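A Day at the Cletine Works in Sisstead
By Flor Cabrera

I have lived in this country for six years and I still collect open days. In my home town a factory is a wall with a gate in it, and you only go in if your uncle works there. So when I saw on the notice board of the library that the Cletine works would open its doors on Tuesday, I asked for the day off and bought a train ticket.

Cletine makes fabric covers for sofas and armchairs. It is the elastic kind, which you pull over the old furniture and push into the corners. I own two of them, both bought from the internet, and both come loose every time a person stands up. I wanted to know if this was my fault or the fault of the covers.

Sisstead is 14 minutes by bus from the station at Lindsay, and the bus goes once in an hour. I recommend taking the one at twenty past nine. The next one was so full that two families were left at the stop, and they arrived when the first tour was finished. The works stands behind the old grain store, on the left side when you come down the hill. There is a sign but it is on the wrong side for people who walk.

We were received by Jean Mowat. She has worked there since she left school and she was our guide for the whole morning. She speaks fast, and with the machines running I lost maybe one sentence in four, so I ask pardon if I have mixed up some details.

The first hall is for knitting. I had expected weaving, but Mrs. Mowat explained that a woven cloth does not give enough, and that nearly all stretch covers are knitted on round machines. The cloth comes down from the machine as a very wide tube and is later cut open along one side. One roll holds 300 meters. The yarn is mostly polyester with a small part of elastic thread, and this small part costs more than all the rest. A man in our group asked if they use cotton. They tried it, she said, and the covers came back from the customers "like an old sock."

The pattern is made in the same step. If the machine holds back some of the loops, the surface rises in that place, and in this way you get ribs, waves, small pebbles or squares without printing anything. I did not know this. I had always believed the relief was pressed in with a hot plate. It can be done like that too, but Cletine stopped doing it because the relief became flat after many washes.

After the knitting comes the dyeing, which we could see only through a window. The smell was like a swimming pool and wet dog together. I learned that blue and gray are the colors people order most, and that yellow is only ordered in April, which they cannot explain.
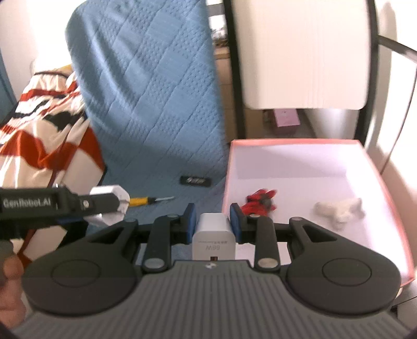

Blue drape and an open box.

The sewing hall was my favorite part. It is bright, with windows toward the river, and a radio plays at each end with a different station. Catherine Jardine showed us how the elastic band is sewn to the lower edge. She stretches the band with the left hand while the right hand guides the cloth, and the cloth gathers by itself behind the needle. It looks very easy. Then she let a girl of our group try on a piece of waste, and the result was like a caterpillar. Mrs. Jardine praised it anyway and gave it to her to take home.

She also answered my question. Yes, it was my fault. The cover must be pulled on from the back corners first, then over the arms, and only at the end to the front. I have always begun at the front, because it is the part I see. She told me too that the foam sticks in the gap between seat and back should be longer than the ones which come in the packet, and that a rolled magazine does the same work for free. I have now tried this with a catalog and it holds better.

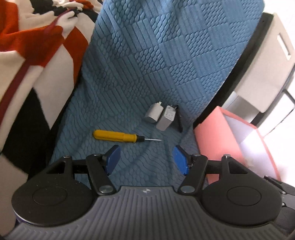

The coffee break was at eleven in the canteen. There were buns with raisins and a kind of salty biscuit with caraway, of which I ate too many. I sat with Lachlan Cruickshank, who repairs the knitting machines. The oldest machine has the name Nestum, from a metal plate on its side, and he does not know if this was the maker or the town. Parts for it cannot be bought anymore. When a needle bed breaks he takes it to a workshop in Lindsay, and there they make a new one by hand. I asked why they keep it. It knits one heavy quality for hotels, he said, and the newer machines tear the yarn.

The last stop was the small shop with second-quality goods. Last year 3,426 covers were sold there with some mistake, often only a crooked label. I bought an armchair cover in dark green for about half of the usual price. The mistake is a thicker row near the bottom, and I needed a long time to find it.

Some practical advice, if you want to go. Wear closed shoes, they will not let you into the knitting hall with sandals. Ear plugs are given at the door, but they are large, so bring your own for children. The stairs to the sewing hall are steep and I saw no elevator. The tour is free and takes two hours without the coffee. Measure your sofa before you leave home! I did not, and Elspeth Ogilvie at the counter had to send me away without a sofa cover, although she was very kind about it. You need the width from the outside of one arm to the outside of the other, and the depth of the seat.

I took the bus back at ten past two. It was raining a little by then and I had my green cover under my coat. Mrs. Mowat says there will be another open day in the fall, with the dye house included if they get the permission, and the date will be put up at the library in Lindsay.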